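Picking cell is taking over mixed totes, what happens to the packers? (returns dept)

Posted in Warehouse & Fulfillment by Kristýna Štěpánek, 18 November 2025
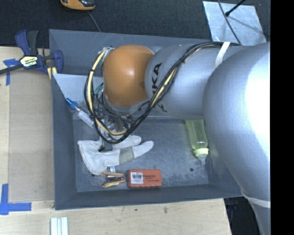 Hi all, shift lead in returns at a mid size place, we do household and baby stuff mostly. Mgmt is moving our mixed tote sorting to an arm cell (integrator is Grorketti, the software side is called Kikeck). Up to now 4 people per shift did that by hand. Plan is 2 people stay at the cell as "attendants" and the other 2 go to receiving in February. Nobody gets laid off, they put that in writing, fine. My problem is the job that's left. Totes are a real mix – one glove, a baby bottle, a skinny clear bottle with a blue cap, an orange-red box with a barcode label, all in one bin – and when the arm gets stuck the attendant clears it and hits resume. Then stands there. My best sorter did it for a week and asked to go back to the manual bench, said she felt like a babysitter. Also they want to keep our old rate target, 1,000 items a shift, but now it's on the attendants' sheet. How can it be their number if they arent the ones picking?

Has anyone been thru this? Mainly want to know:
how you rotated people
what you put on the sheet instead of rate
did the pay grade change

Typing on break so sorry if messy.

Matúš Ševčík
Went through it at Kavley two years back, I was a lead too. Quick version.

Rotation. We did 2 hours at the cell then swap to a bench, no exceptions. First they had people on it the whole shift and the mistakes got worse toward the end, you stop looking. Mgmt will say swapping costs time. It does, a couple minutes. Get it on the schedule before go-live, much harder after.

Rate. Fight this one now. Cell throughput belongs to the cell. If it's slow on clear plastic or anything floppy, your attendant can't fix that by working harder, all they can do is start pulling stuff out by hand to save the number. Which ours did. Reaching in between cycles. We had a near miss over it and THEN the target came off the sheet. What we track for attendants now is how long a stop waits before somebody gets to it, and whether the reason code got filled in. That's all.

The reason codes sound like busywork but they're the part my people ended up liking. One of the older packers started writing notes on them, like "bottle rolls to the wall, grabs air", and the integrator changed how it comes in on round items. She's on the weekly call with them now. So ask Grorketti straight out who reads the codes. If the answer is no one, your folks will figure that out in a few days and just pick "other" every time.

Pay – ours went up one grade but only for people who did the reset training and signed off on lockout. Took until the next review tho. Ask for it in the same letter as the no layoff promise.

And the two going to receiving, did they get asked? We didn't ask ours and one quit.

packline_dee
we have the nyaga one not that one but same idea. its fine you get used to it. bring better shoes, more standing still than you think and the mat they gave us was junk

Warren T.
Have to disagree a bit with the post above about rate. You do need some number on people, otherwise the bench side gets mad that they're measured and the cell side isn't. We had that fight for months. What worked for us was one number for the whole area, bench plus cell together, posted on the board where all of us see it. Best day so far was 2,118 with both running. Nobody's name next to it.

Agree on not reaching in. If people are doing that your guarding is wrong, tell safety today, don't wait on the target discussion.

On rotation, check with your sorter before you send her back to manual for good. Ours who hated it the first week was mostly bored because she only had the resume button. Once she got access to set up the next tote and change the pick order she stayed. Depends what permisions Kikeck lets you hand out, I don't know that one.

Kristýna Štěpánek
Thanks both, and dee (shoes noted). No, the two for receiving weren't asked, they were told. Bringing that up with my manager along with the grade thing. Will post again after February if I remember.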